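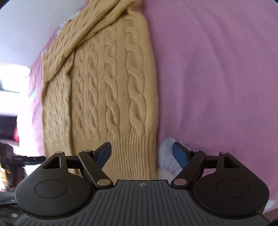
A weekly collection would have been better, one Fatbridge resident told the council, as old jumpers and bedding soon fill a cupboard when there is nowhere to put them. The council has chosen a monthly round instead, and it begins in July.

Households will get a free sack for worn or unwanted textiles, to be left beside the normal bins by 7am. The service starts with 400 homes on the Dustell estate and will be run by Lekoder, the firm that already empties the town's bottle banks.
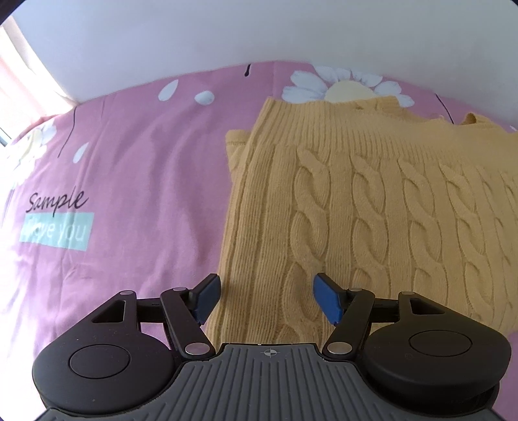

Fatbridge textile round: first sacks due out in July

Clothes, sheets, towels and curtains will be taken, with or without holes. Duvets, pillows and carpet will not. Items should be clean and dry, and shoes need to be tied in pairs - loose ones will be left behind.

A trial on Shibata Road last winter brought in 319 sacks. Of those, 13 were turned away, mostly for damp contents. The council says the rest were sorted for resale or cut up for wiping cloths. 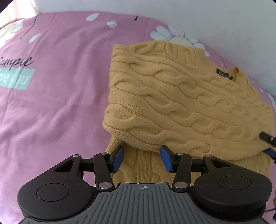
Other changes

The clothing bank in the Mill Lane car park will close once the round is running. The one at the library stays - it was emptied 20 times last year. Extra sacks can be picked up from the library desk during opening hours.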